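Pedis: a small dataset of noise, drone and tape music listening notes

README, last touched 23rd February

Pedis is a collection of listening notes on noise, drone, harsh tape work and the odd thing that sits between all of those and a song. It holds 3461 notes written by 247 listeners, each one tied to a single track. If you've ever wanted to know how people describe a sound that has no tune, no beat and no words they can make out, I think you're going to have a great time in here. I've been reading these notes for months and I still find ones that make me want to drop everything and go play the record!

The project started with a box of cassettes from the Boateng label and a long argument with Parveen Rajput over whether the word "harsh" means anything at all. Parveen said no. I said maybe. We asked the people who come to the listening nights in Femville to write down what they heard, in their own words, and the pile grew from there. Fung-ping Shek joined in September and built the tagging scheme (which is lovely, see below).

What's in it

notes.csv has one row per note. The columns are note_id, track_id, listener_id, text, volume_setting, headphones and repeat_listen.

tracks.csv has one row per track, with length, year if known, source format and a rough loudness reading. A lot of these tapes came with no year on them, and we left the field blank when we weren't sure.

tags.csv links notes to tags. A note can carry up to 10 tags. Most carry two or three, but there's a fantastic run of notes on one feedback piece where people just kept going.

There's no audio here. The label was happy for us to share the notes and track details, but the recordings stay with the people who made them.
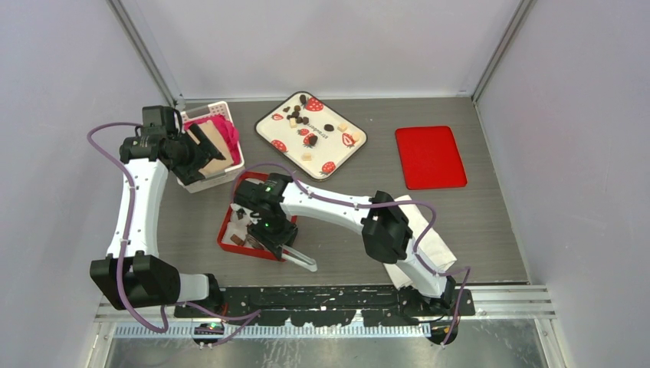

Tags come in two layers. The first is texture: grit, hum, scrape, hiss, thud, shimmer and so on. The second is what the listener says it did to them, so you'll find calm, dread, boredom, laughing and my favorite, "teeth." Fung-ping kept that one exactly as written after it turned up in notes by several listeners who had never met. Please don't merge it into "discomfort." It's doing its own job.

How the notes were collected

Listeners heard each track once all the way through before writing. They could play it again if they wanted, and repeat_listen tells you if they did. Notes run from a single word up to roughly 2000 characters. We fixed nothing in the text except for removing names and phone numbers, so spelling is as typed.

Volume was up to the listener. The volume_setting column is low, medium, high or blank, and it's self-reported, so treat it gently. One person's medium would clear my kitchen.

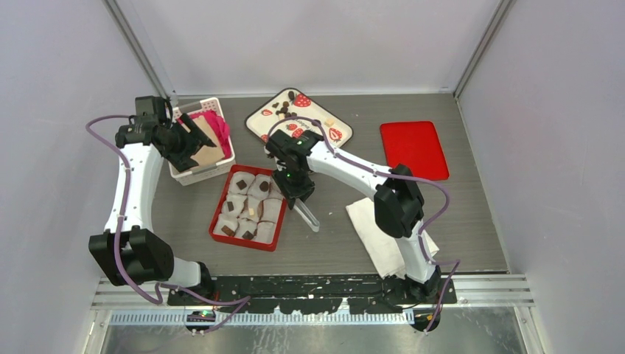 Two white robot arms over a dark gray work surface, with a white plastic basket at the left.

Known gaps

Nearly everyone in the set already liked loud music or came along with a friend who did. You won't learn much from it about people hearing this stuff cold. The notes are all in English, and long drone pieces get fewer notes than short ones, which hurts me personally.

The track IDs starting with BK come from a split tape by Bolik. Side B was indexed twice in the first release, and the duplicates are marked in tracks.csv with dup = 1. Drop them before you count anything.

Using it

Classes, zines, essays, radio shows, word clouds for your bedroom wall: go for it. Please credit Pedis by name and don't try to work out who a listener is from their writing. If you quote a note, quote all of it or mark where you trimmed.

Corrections are very welcome, especially missing years. Parveen checks the issues page and loves a good argument about genre names, so bring one. Put the track_id in the title of your issue.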